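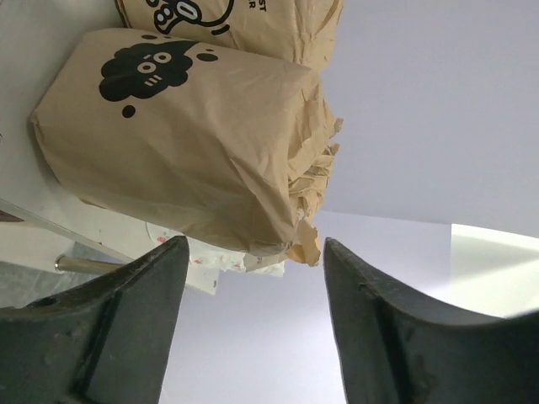
How do dancers remember all those steps, a young reader from Clokach wants to know, and what happens if they forget one in the middle of the show?

What a good question, and what a lot there is to say about it! If you have ever tried to learn a dance for a school show, you already know the feeling. You have the first part, you have the part with the clapping, and then somewhere in the middle your feet stop and look at you as if to say, well, what now?

A long ballet can last 2 hours, with hardly a word spoken in it. A dancer has no lines to read and no sheet of music on a stand. Everything has to be kept in the head and, even more, in the body.

Learning in little pieces

Dancers don't swallow a whole dance at once. The person who makes up the steps is called a choreographer (say it like this: kor-ee-OG-ruh-fer), and he or she usually teaches a few seconds of dance at a time. The dancers copy it, slowly at first, and then again with the music. Then they learn the next few seconds and go back and join the two bits together, a bit like threading beads on a string.

After enough practice, the steps stop feeling like a list. You may have noticed this with tying your shoes or riding a bike — once you can do it, you don't have to talk yourself through it anymore. People call this muscle memory, though your muscles don't really remember anything. Your brain does the remembering, and it gets so good at the job that it can work quietly while you think about something else, such as smiling or not bumping into your neighbor.

Music helps too. A certain drumbeat or a little tune on the flute can tell a dancer that it is time to turn. Many dancers also count under their breath, very often up to eight, and then start over at one.

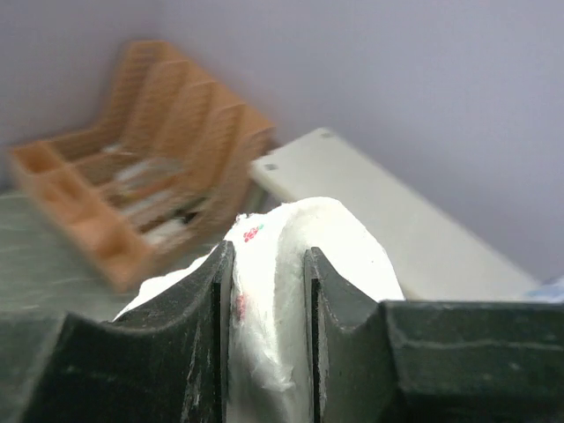 A crumpled white paper towel.

Writing a dance down

Now, here is something that surprises many children. Dances can be written down, just as songs can! One kind of dance writing is read from the bottom of the page to the top. The shapes of the signs show which way to move, and a longer sign means a slower movement. The Stina Dance Company has a book like this for its winter ballet, and it is 129 pages long. The company knows 49 dances altogether, so you can imagine the size of the bookshelf.

These days dances are often filmed as well, which is handy when a company wants to bring back something it hasn't performed for years.

And if somebody forgets?

It happens, even at the Serier Theater, where almost 800 people can sit and watch. Most of the time the dancer keeps moving, listens hard to the music, and takes a quick peek at whoever is close by until the steps come back. The audience usually doesn't notice a thing, as they have never seen the dance before or are busy watching someone else.

Try it at home

Pick a song you love and make up eight counts of steps. Practice them until they feel easy, then add eight more. Tomorrow, before breakfast, put the song on again and see how much your feet have kept.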